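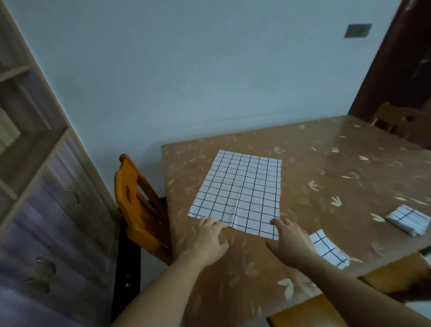

By the workshop desk, Dultis Engraving and Gifts
Last updated: 04/12/2018

Cleaning and storing personalised gifts

These notes cover engraved, printed and embroidered goods. The same questions come back after most birthdays and christenings, so the answers are kept on one page. They apply to our own stock and, with some care, to similar goods bought elsewhere. Where a maker's label says something different, follow the label.

Engraved glass

Wash by hand in warm water with a small amount of washing-up liquid. Dishwashers etch plain glass over time and the haze makes a shallow engraving hard to read. Laser-marked glass has a slightly rough surface which traps grease, so go over the lettering with a soft nylon brush, working along the strokes. Rinse and dry straight away if the water in your area is hard.

Limescale in the letters can be lifted with white vinegar on cotton wool. Leave it for 5 minutes, rinse well and repeat if needed. Do not use vinegar on glass with a gilded rim or with paint-filled lettering. Wire wool and cream cleaners will scratch both the glass and the mark.

A tumbler that has gone from a cold cupboard to boiling water may crack from the engraving outwards. Warm it under the tap first.

Slate

Coasters, cheese boards and house signs are usually supplied with a thin coat of oil. Washing removes it by degrees and the slate turns grey, and the contrast between the lettering and the background drops. To restore it, clean the slate, let it dry overnight and wipe on a few drops of food-safe mineral oil with a lint-free cloth. Work away from the lettering where possible. Oil that runs into the engraving will darken it, and getting it out again takes white spirit and patience - and the piece should not then be used for food.

Slate sheds flakes from its edges for the first few weeks. Rub the edge lightly with fine wet-and-dry paper, used wet, and rinse.

Wooden boxes and frames

Dust with a dry cloth. If the surface is marked, use a cloth wrung out until it feels barely damp, and wipe with the grain. Spray polish leaves silicone on the surface, which stops any later varnish or glue from holding.

Laser-cut lettering in wood leaves a trace of soot in the corners. It can mark fabric and photographs kept against it. Brush the letters out with a dry toothbrush before using the box and hold the vacuum nozzle close by while you do it. On pale woods the scorched halo round the lettering can be reduced with very fine sandpaper on a flat block, if the piece is unvarnished.

Screws in small hinges work loose. Take the screw out, put a sliver of matchstick and a spot of wood glue in the hole, let it set and refit. Do not go up a screw size, as thin lids split.

Printed mugs

Most photo mugs are made by sublimation, in which the dye is pressed by heat into a coating on the mug. The print is in the coating, so anything that wears the coating wears the picture. A mug sold as dishwasher safe should go on the top rack. Use a cooler programme and keep the printed side clear of cutlery. Mugs decorated with vinyl letters are hand wash only, and should not be left to soak.

Tea stains inside come off with bicarbonate of soda made into a paste. Keep the paste off the outside.

Embroidered names

Turn the item inside out and wash at the lowest temperature the label allows. Rayon thread has a better shine than polyester but is weaker when wet, so it should not be wrung. Dark red and navy threads are the most likely to bleed. Test by pressing a damp white cloth on the back of the stitching for a minute.

Iron from the reverse, face down on a folded towel, so the stitches are not flattened. If the cloth puckers round the name, steam it from the back and pull it gently square while warm. Some puckering comes from the stabiliser shrinking behind the stitches and will not press out.

Do not cut loose threads flush on the front. Draw them through to the back with a fine needle and fasten them there.

Paper and photographs in storage

Use acid-free tissue and replace it when it yellows. Ordinary sticky tape, rubber bands and metal paper clips should all be kept out. Photo corners hold a print without glue. Lofts and garages are poor places for a box because of the changes in temperature. A shelf in a bedroom wardrobe is better, away from the outside wall.

A sachet of silica gel helps only if the lid fits closely. Change it every 3 months, or use the indicating kind and change it when the colour shifts. Our damp-related returns peak in August, mostly from boxes kept in sheds and caravans.

Spelling and layout before you order

We went back over more than 3,235 past orders when the order form was redrawn. The commonest fault was a date with the day and month reversed, followed by a missing accent. Write the month as a word. Type the name exactly as it should appear, including capitals, as the Drarkier machine cuts what it is sent. Long double-barrelled names are best set on two lines. For the small Grarkovar lids allow 3 lines at most, or the lettering becomes too fine to fill.

Engraving cannot be removed from glass or slate. On solid wood it can sometimes be sanded back, at the cost of some thickness.

Comments

slatefan62: The mineral oil worked on two coasters. The third has gone blotchy, possibly where I missed some washing-up liquid. Is it worth starting again?

Dultis workshop: Yes. Wash it, dry it overnight and use less oil.

mulberry_lane: Does the matchstick repair hold on the Mulcahy boxes? The wood on mine is very thin behind the hinge.

Dultis workshop: It does if the glue is left overnight. Check that the screw point does not come through.

Potteringabout: Used vinegar on a tankard with black filled letters before I read this far. Some of the black has gone. Can it be refilled?

Dultis workshop: Usually. Send a photo through the order page and quote the order number if you still have it.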